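Packing for three weeks with one bag

I told myself in May that this would be the trip where I didn't check a suitcase, and I'm writing this down before I forget how I did it (I forget every single time and then start from scratch the night before, swearing at my socks).

The bag is a Hurnness, the 40 liter one, and I've had it long enough that one of the straps squeaks. I looked at the newer model and it was lovely, and then I looked at the price and went home. Mine opens flat like a book, so I can get at the bottom without digging, and that's the whole reason I keep it.

Clothes first. I took five tops, two pairs of pants, one pair of shorts I never wore, and a sweater. My friend Kadir Yurt swears by rolling everything and he's been at me for years to try it. So I tried it! My shirts came out looking like old receipts. I've gone back to folding, with the sweater laid around the outside of the pile so the creases land somewhere soft.

Shoes are where I always lose. One pair on my feet, one pair in the bag, stuffed with socks, soles facing out. I wanted a third pair very badly and put them in and took them out until my sister told me to go to bed.
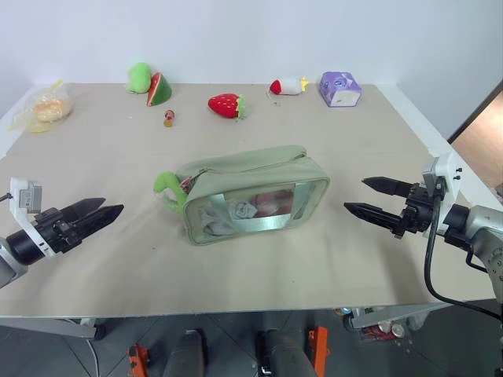
Small things go in pouches now. I used to leave them loose and spend every evening fishing for a phone charger — never again. My rule is that anything I need on the plane rides on top, and anything I won't touch until I've found my room goes down the side by the wheels. Liquids get their own bag and I carry half as much shampoo as I think I need. They do sell shampoo in other countries, it's amazing.

The one thing I'd change is the rain jacket. I brought the thick one and it ate a quarter of the space, and then it rained for one afternoon while I was sitting indoors eating soup. Next time the thin one, and a second pair of pajamas, because three weeks on one pair is a lot to ask of anybody's pajamas.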